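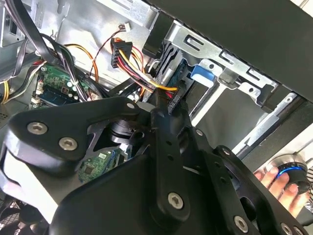
Power wires inside a desktop computer case

Print | E-mail

To: Grollgate savers list
Date: 23 August 2019
Subject: Re: Nestano fixed-rate account

> Has anyone else had the letter from Nestano? They're dropping
> the rate on the 18-month account and calling it a "simplification."
> I have $2,599 in there and was thinking of moving it to
> Laltesari before the bond people scare everybody again.

Got mine too. It took 2 pages to say "less," which I suppose is what the postage was for.

Before you move, look at the early withdrawal clause. I left a Palomino certificate early once and the penalty ate the interest plus a bite of what I'd put in. The new rate only applies when your current term rolls over, so if yours ends soon I'd sit tight and then jump.

As for Laltesari - decent rate, but I spent most of a lunch hour on hold to ask if it was fixed. The answer was "for now."

My own $521 is staying put until the term is up. Wall Street will have to manage without it.

Does anyone know if the grace period is still ten days? My letter is silent on that.

Print | E-mail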